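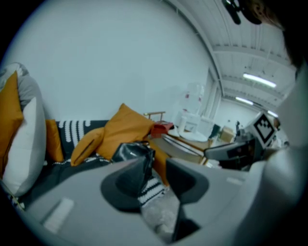 The charcoal sofa and its mustard-yellow cushions.

Night weaning and toddler sleep: the questions you keep sending me

I've answered most of these in emails at 5 a.m. with one thumb, so I finally sat down and put them all on one page. I'm a mom of two, Lucero and her big brother, and I'm not a doctor or a sleep consultant. If something about your kid's eating or growth worries you, call your pediatrician before you read another word of mine!

How old was Lucero when you night weaned?

She was 17 months. With my son I started earlier and it was a mess (tears all over the place, mine included), so the second time I waited until she understood "all done" and "when the sun comes up." She could say neither of those, mind you, but she'd look at the window when I said it.

Did you stop all the feeds at once?

No. She was waking three times, and we dropped the one after midnight first. I offered water in a little cup and a back rub, and then a lot of humming. After a week or so we moved on to the early one. The bedtime feed stayed for ages and I loved it, so I'm not going to tell you to give yours up.

Did she cry?

Yes, and I won't pretend otherwise. The second night was the worst one. She was in my arms the whole time, which didn't make it fun, but I felt okay about it. If you try this and everything in you says stop, then stop! We quit halfway through our first attempt when she got a cold, and picked it back up a few weeks later.

What did your partner do?

Patricio took the first wake-up every night. She was furious with him for a couple of nights and then she just sort of melted onto his shoulder. I slept downstairs with a pillow over my head, and I could still hear her (moms have terrible hearing for everything except that).

I work nights. Is any of this possible for me?

Pilar Medina wrote to me about this one, she's a nurse with twelve-hour shifts and twin boys. What she did was keep the same bedtime song and the same blanket no matter who was home, and she only nursed at the two ends of her sleep. It took them longer than it took us. She told me to pass along that cold coffee is still coffee.

My chest hurts! Is that normal?

Some fullness is pretty common when you drop a feed. I expressed just enough by hand to take the edge off and wore a soft bra. A hard red area, fever, or feeling like you have the flu is a different story, so call your doctor or midwife the same day.

Does she sleep through the night now?

Mostly. Teeth, travel and the neighbor's dog all have their say. Last Wednesday she was up at 3:40 wanting to talk about ducks.

Can she still nap on you?

Oh, please let them nap on you. Lucero still passes out on my lap on the couch after lunch, mouth wide open, and I don't get a thing done.

Where do I find other moms going through this?

Yamila Villalba runs the evening circle I go to, and there are 242 of us on her email list now. Babies welcome, snacks welcome, advice only if somebody asks for it. Write to me and I'll put you in touch.

Will you write about potty training next?

Ha! Give me until December. We own one potty and at the moment it's a hat.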